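Pre-Purchase Walkthrough Checklist: Second Sorting Cell, Penry Room
Filled in by Eirlys Voyle, November, with comments from Serpil Bilgin

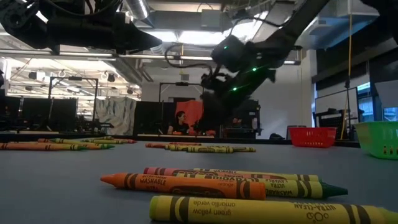

Before we send anything to Waroveck I wanted one honest pass through the room with the budget sheet in hand, so please bear with my notes, they do run on. Mark each line OK, FIX or BUY.

1. Arm mounts and bolts: OK
Checked by hand, both sides. Serpil would like a torque wrench that lives in this room, and I've put it under small tools.

2. Cable routing on the arms: FIX
Nothing worn through, I'm happy to say, but I'd love more clips and sleeves before we double the number of cables in here. Allow $60.

3. Gripper fingers: BUY
Two spare sets, please! The Fletusov quote is $578 with shipping and we've waited long enough on that one.

4. Emergency stops: OK
Both pressed, both latched, both reset. The new cell needs its own and the quote leaves it out, so somebody has to ask.

5. Work items and bins: OK
Crayons and the plastic baskets are still the cheapest line on the whole sheet, bless them. Replace any crayon that snaps and sweep up the bits.

6. Floor marking and walkway: FIX
Serpil's comment: "Tape is lifting by the door. I'd rather pay for paint once." So would I, and I've written in $700 for it, which covers the new cell's outline too.

7. Power: not marked
Sarla Rawat is still working out whether the circuit can carry another controller. Please don't sign for the arms until she's answered.

8. Training time: BUY
It never gets its own line and then we all scramble. I've set aside $1000 for the first month.

Recheck items 2 and 6 before delivery. Copies to Sarla and Assunta Rizzi.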